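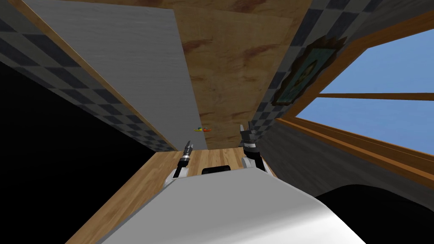 Honey-brown planks, the colour I want for the hall.

January, gone 11pm. Quick one, can hardly keep my eyes open.

Floor quote came. 1,898 for hall and back room, fitting included, skirting extra. Skirting extra!! Beverley says get a second price, she had hers done by the Joment lot and still moans about the gaps. Rang them anyway. No answer, left message, rang off before giving my number. Will try again tomorow.

Got the old carpet up as far as the airing cupboard. Underlay gone to dust in places, stuck like toffee in others. Found a bus ticket and one of Mum's hair grips. Sat on the stairs with that a bit.

Hemi came at four with the scraper and stayed for tea. Beans, then the last of the Christmas cake. He reckons I could sand what's under there and save the money. Maybe. My knees say no. He'd want to hire a machine and I'd be sweeping till Easter.

Savings down to roughly 3,000 after the boiler, so if I do go ahead it's the hall now and back room in summer. Or no holiday. Yaqin keeps sending me pictures of the cottage. Haven't told her yet, must do it before she pays the deposit.

Bins out. Forgot the glass again. Dentist 9.20, set alarm, find the form they sent, and ring Abimbola back abuot Saturday's lift, that's twice now she's tried me.

Bed.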